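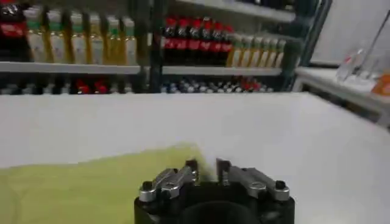

Subject: Re: [gripper-eval] Linkage gripper vs parallel jaw on soft goods

Date: 2025-05-10

From: Bench 2, Fevbridge

To: gripper-eval list

Skisthorpe bench wrote:

> We ran the Koltwood parallel jaw on folded cloths in April and gave up
> on the wrist view for closing. The jaw body hid the near edge of the
> fabric. Does the two-finger linkage type do any better, and do you
> need to change the exposure against a white table?

Partly, on the first point. With the linkage gripper the links come in diagonally from the outer edges of the base, so the fingertip pads and the gap between them stay in view from the wrist camera. The attached view has the fingers nearly closed, with the yellow-green cloth lying flat and its upper edge reaching the left fingertip. You can judge where that edge is to within a pad width. It is soft in the image, though, and I would not trust it for anything finer.

On exposure: we fixed it at 2000 microseconds and left the gain alone. Auto exposure hunted whenever the cloth filled the lower left, and the polished links flared. The bottle shelves behind the table are slightly blurred at this focus setting, but the labels don't matter for this test.

Settings used for the comparison:

Controller: Bach, firmware build 3947
Control loop: 1000 Hz
Grip force limit: 40 per cent
Finger speed: lowest step

The force limit is the one to watch. The Koltwood jaw reads its percentage against rated force, the linkage unit against motor current, and the two are not the same thing near full closure. Please log raw current as well if you repeat this.

One fault still open – the Bach controller drops the first close command after a tool change. Sending it twice works. If Skisthorpe has the older build, could you check whether it does the same?

Logs are in the usual share, under soft-goods.

Fevbridge bench 2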